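Household Skills, Unit 3: Cutlery, Utensils and Where They Live
Handout for the Closdale evening group
Tutor: Parviz Fallahi

Please read this before the practical. It covers the same ground as the talk, with the parts I went through too quickly written out in full.

1. Sorting before storing

Most kitchen drawers are a mess for one simple reason: things go in as they come off the draining rack. Take everything out first and put it on a cleared table. Make one pile for things you eat with and another for things you cook or serve with. Anything you can't place goes to one side until the end.

Within the eating pile, sort by shape and then by length. Spoons go with spoons, whatever they are made of. Chopsticks are paired by length first and colour second. If two don't match but are the same length, they can still be used together, so don't throw them out on looks alone.

Remzi Gündoğdu asked last time whether plastic and metal should be kept apart. In a drawer it makes little difference. In an upright holder I do keep them apart, as the heavier metal pieces knock the plastic ones about and the edges get rough.

2. Drawer or upright holder?

A drawer tray suits flat, short pieces and a household that uses the same things every day. It keeps off dust. It is poor at drying, so nothing should go in damp.

An upright holder suits long pieces: chopsticks, serving spoons, spatulas. Look for holes in the sides so that air gets through, and a tray or saucer under it to catch drips. The tray needs emptying. Leave it a week and you will smell it.

Whichever you choose, take off all the wrapping and wash the thing in warm soapy water before its first use. Dry it with a clean cloth, including the inside of the holes if you can reach them.

3. Placing the pieces

Chopsticks stand with the eating end up, and you take hold of them lower down. Spoons stand bowl up, for the same reason and because water runs down the handle into the tray. Sharp knives do not go in an upright holder at all — use a block or a drawer guard.

Don't fill it to the top. If you have to pull hard to get one spoon out, there are too many in there.

For the practical, lay your pieces on the cloth side by side before you move any of them. 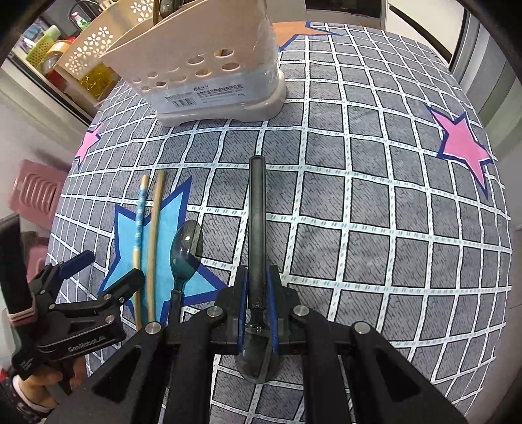 Pick up one piece at a time, by the handle and never by the bowl or the tip, and lift it clear of its neighbours before you turn it upright. Lower it in slowly and let go only when it has touched the bottom. Chopsticks roll, so lay them well in from the edge of the table. If a piece leans, move it to the side wall and fill the middle last.

4. Tablecloths

Wipe-clean cloths are best for this work. Wipe towards yourself with a damp cloth, then dry it. A cloth put away wet will mark along the folds.

To do before next time

Sort one drawer at home and write down what you found in the "can't place" pile. Half a page is plenty. Read the Sheehan booklet, pages 23 to 51, but skip the section on silver polish.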